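Skanlow Publishes Maintenance Routine for Its Kitchen Training Cell in Grarnville

GRARNVILLE, January. Skanlow, a maker of small work cells for robot training, today released the full set-up and care routine for its Tveit kitchen cell. The routine is free to read for all customers and for technical schools.

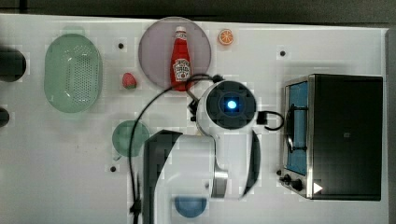 What the routine covers

The Tveit cell is a white table with one robot arm, a toaster oven and a set of kitchen items such as plates, bowls and a colander. Operators move the items many times in a shift, and with time small errors appear. A cable gets tight, or a joint loses its zero position. Until now each customer received this knowledge by phone from our service desk. The new document puts it in one place, in the order in which the work should be done.

Start of the shift

The daily check takes 27 minutes for one person. The operator first follows the outer cable by hand from the connector to the upper joint, with the power off. The cable must have enough slack for the arm to turn to both sides, and it must not pull on the connector. After this the arm is powered on and the operator waits for the status light before any motion is started. The arm then goes to its home position at low speed, with the table clear of small items.

The oven is checked as a part of the cell and has its own page. Its position is compared with the saved position, and the door is opened and closed one time by hand. If the oven was moved, the reach test must be repeated.

Longer intervals

After every 900 hours of operation, the joint covers are taken off and the screws are tightened to the values in the table of the document. After 2,000 hours the outer cable is replaced, also when it looks good. Our service desk found that most unplanned stops came from a worn cable, and a new one can be fitted in roughly 60 minutes, with the zero position set again at the end.

Tested in Clundach

The routine was tried during the autumn at our workshop in Clundach. The technicians there asked for larger print and for a separate page about the connector, and both changes are included.

Availability

The document is available now in English from the Skanlow service desk in Grarnville. Customers with an older Tveit cell should give the serial number when they ask for it, as the screw values are different for the first series.

About Skanlow

Skanlow builds and services table-size work cells for training and testing. The company has its office in Grarnville and its workshop in Clundach.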